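4.3 Recovering from a bad view

Most planners are written as if the camera were a tourist with a tripod. Ours is bolted to a robot with two arms and a body of its own, all of which turn up in the image at the worst possible moments. In Stirken, our planning stack, every camera view is scored before it is passed to the arm planner. The score combines the share of pixels that the self-filter throws away, the tilt of the nearest large surfaces, and the amount of free floor the mapper is willing to sign its name to.

A view that falls below the threshold is not discarded. Early versions did discard them, and the robot responded by standing still and waiting for a better world. The current version keeps the view, marks the arms and body as occupied by the robot itself, and asks the base planner (Ukel) for a short move that would raise the score. Figure 6 shows the kind of input the scorer has to cope with.

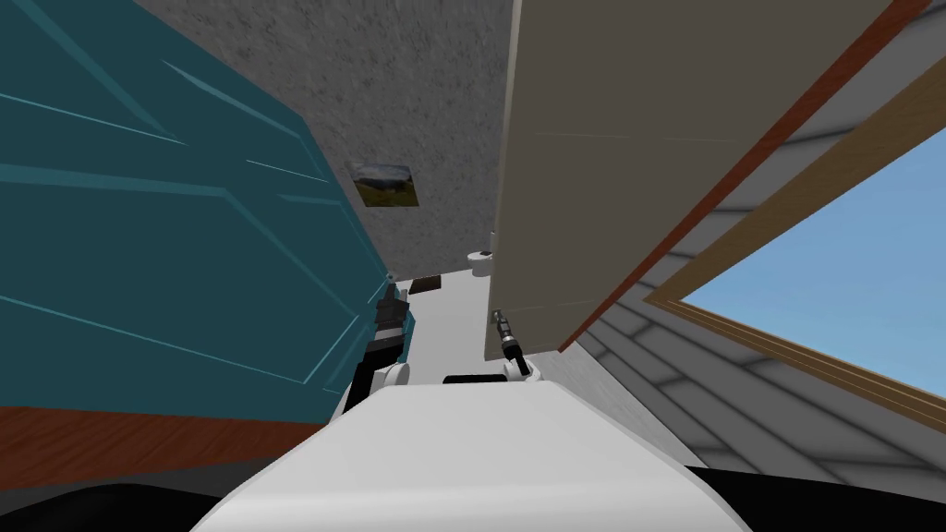 Figure 6. Simulated view over the robot's white body and two arms. Large teal and beige panels stand to either side, with pale floor reaching back between them.

Three things in this view make trouble for a simple planner. The left gripper lies against the lower edge of the teal panel in the image, so a self-mask drawn a little too generously eats part of the panel as well. The back wall is seen at a steep slant, which upsets any code that assumes walls are upright and well behaved. The small black block just ahead of the body is dark, like parts of the arms, and a mask based on color alone would happily adopt it as a third limb. We therefore build the mask from joint angles and the robot model, and let color have no vote.

We ran 286 simulated episodes in homes from the Prikivari set, each limited to 500 control steps. In 49 of them the first view scored below the threshold. Ukel was allowed at most 10 steps of base motion before the arm planner got its turn, a limit we introduced after one episode in which the robot spent its whole budget looking for a nicer angle on a cupboard.

The remaining failures are mostly our own doing. The tilt term treats a leaning surface and a leaning camera as the same complaint, and the base planner can only fix one of them. Replacing this term with an estimate of the gravity direction, as in the older Szűcs module, is the obvious repair – we left it out here to keep the scorer free of any extra sensor input. Section 4.4 describes how the arm planner uses the mask once a view has been accepted.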